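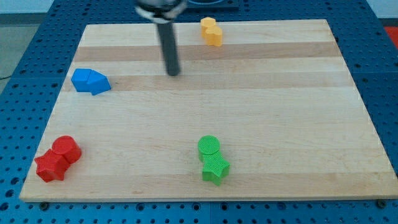
WORKSHOP NOTES

The Board Stays

By Isla Drummond
Sun 4 June

Back in February I asked for a new work surface and was told to submit a request. I submitted one. It was a good request, with a paragraph on lighting. What came back, after a long silence from the Skatham end of the building, was a board.

It's a nice board, I'll give them that. Pale strips glued up side by side, maple or something that wants to be taken for maple, with a few tan bands running through the cream. It looks like it should have cheese on it. At least three people have said so to my face, and one of them had brought cheese.

Under it is the same blue table we've always had, the one with holes all over it. I have strong feelings about the holes. Small parts love them. A washer set down on bare blue metal will roll to the nearest one and stand there on its edge, deciding. We lost most of a bag of Flimow spacers that way over the winter, and I'm fairly sure they're all still living under there together.

So, the board. You can put a thing down on it and the thing will be there when you come back, unless Moffat from the night crew has tidied. You can roll a block across it without the rattle. You can write on it in pencil, which I mention only so I can add that you shouldn't, and that pencil comes off with a damp cloth and a bit of patience, and that the marks I'm talking about know who made them.

A few house rules now that we've had it long enough to ruin.

No cups. I know the wood is a handsome color and your coffee would look good on it. Use the shelf.

Wipe with the grain. The strips run left to right as you stand at the front, so your arm should too. Going in circles just moves the dust into new and more interesting places.

Oil goes on the first Monday of the month, a thin coat, and then you leave it alone overnight. We're using the Pruvus stuff in the flat can. Last time somebody put it on like gravy and we had 4 days of everything smelling of salad.

Don't lean on the front edge. It's the part everybody's belt buckle finds first, and I would like it to stay square a little longer.

And please don't take it home. I've seen the way some of you look at it. The stockroom has given it a number, 294, and I'm told that makes it equipment, so walking off with it would involve a form. I've met the form. You'd rather buy your own board.

On cost, as several of you have asked with an edge in your voice: it was $125, delivered. The table underneath was $1,157 and came with all those holes, so I think we can agree where the value is.

I've also been asked whether the second bench gets one. I've put in a request. I kept the paragraph on lighting, on the theory that somebody might read it this time. If you want to add your name, the sheet is taped up by the sink, next to the older sheet about the sink.

Recent items
The Sink: An Update on the Update
Where the Short Screwdrivers Go
Labels, and Why Yours Fell Off
Skatham Parking, Continued
Swap Shelf: One Lamp, Free, Hums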